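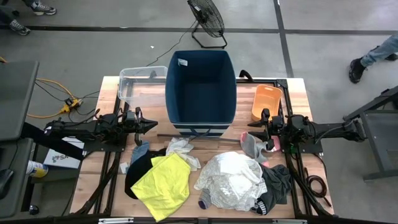
Girnus cell upkeep meeting - minutes
2026-06-13, Mistbridge, back room
Present: Catriona Niven (chair), Calum Rutherford, Aniela Dudek, Orestis Mavromatis
Sorry not there: Marion Tennant (sent notes by email, read out under item 3)
Minutes: Aniela. Typed fast, fix what's wrong and send it back.

1. Last minutes
Agreed. One fix - the spare finger pads were ordered by Calum, not Orestis. Pads have come. Wrong hardness. Going back.

2. Arm mounts
Calum had the right arm off its base plate and back on. Two bolts had backed out, same side as before. Put in new ones with thread lock and marked the heads with paint pen so we can see if they turn. Left arm bolts checked, all tight.
Orestis asked if the stand feet should be bolted to the floor. Catriona - not yet, we don't know if we're keeping this spot past August. Heavy mats under the feet for now.
Zero position redone on both arms after. Left came back clean. Right was off at the wrist joint, ran it twice more, fine the second time. Nobody sure why the first one was bad. Log it if it happens again.
ACTION Calum: look at paint marks at start of each shift, write it in the book even if nothing has moved.

3. Grippers
Marion's notes: right gripper slow to close on thin cloth, worst with socks. She thinks dirt in the slide. Calum opened it up, plenty of lint packed in at the back of the rail. Cleaned with brush and dry air. No oil!! Oil is what made it pack in like that last time.
Counter on the right gripper read 3,319 closes since the last clean, left read 3,045. The Swanson sheet says clean every 800. So we are way over on both. Catriona not happy. Orestis said the sheet was written for hard parts and cloth is worse if anything, so 800 is the most we should go, not the least.
Agreed: clean both at 800, counter reset by whoever does the clean, initials in the book.
Left one still to be done. Calum to do it before the next run.
Hanger jobs also talked about. Finger tips slip on the plastic hanger when they come in low. Orestis wants to try a softer pad on one finger only. OK to try on the right arm, keep the old pad in a bag with the date on it.
ACTION Calum: left gripper clean.
ACTION Orestis: softer pad trial, write up a half page.

4. Cables

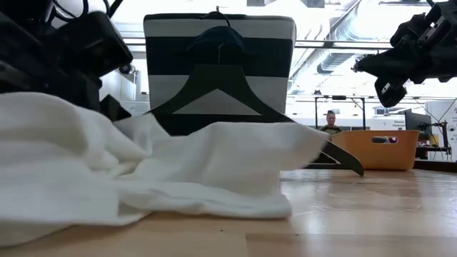
5. Cables, carried on (sorry, numbering went wrong, leaving it)
Loops on the arms are too long in places and too short at the wrist. Aniela saw the wrist cable go tight on a full turn. Re-tied with more slack there, full turn checked by hand with the power off, then slow under power. Clears OK now.
Floor cables: need covers where people walk. Catriona has a length of rubber cover in the store, not enough for both sides. Buy more from Clorkia, same type, so they clip togther.
Long talk about swapping the wrist cables on a fixed date. Calum says swap on wear, Orestis says swap on date. Not settled. Back next time.
ACTION Catriona: order cover.
ACTION Orestis: bring what the arm manual says on cable life, the page and not from memory.

6. Wrist cameras
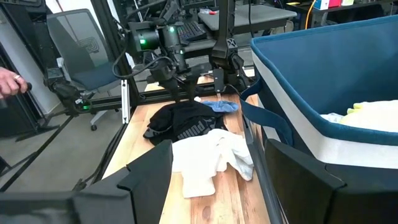 Camera checks have been skipped since the mounts were changed, which is how we got a week of bad picks. Aniela went through the new check with everyone at the cell. From the right wrist view you want both finger tips in at the bottom and a clear look at the cloth in the gap between them, as with the white one, and the other gripper should be easy to make out where it comes down over the black PUMA garment. If one finger is well up in the view and the other hardly shows, the mount has twisted, stop and re-seat it. Don't fix it in software. Orestis did that once and it took Calum a whole afternoon to find.
Lens wipe before each run, the blue cloths only.
Joint lights: Catriona wants a card at the cell saying which color means what. Green is go ahead. Calum to copy the rest out of the manual so people stop asking him.
Also agreed, bins go back to the same marks on the table after a clean. Tape has worn off on one side. New tape.
ACTION Aniela: print the camera check, one page, big type.
ACTION Calum: light card and tape.

7. Spares
Low on finger pads (see 1), wrist cables and the small screws for the gripper cover. Plenty of fuses. Marion asks by email for a second hex key set as the first keeps going for walks. Agreed, and it lives on a hook at the cell.
ACTION Marion: order screws and hex keys, chase the pads.

8. Any other business
Stop button tested at the cell by Catriona, works from both sides. To be tested at each clean from now on, goes in the book on the same line.
Orestis asked for the book to go on the computer. Calum against. Paper stays for now.

Next meeting: after the left gripper clean, Catriona to send the time round. Marion to take minutes if she's back.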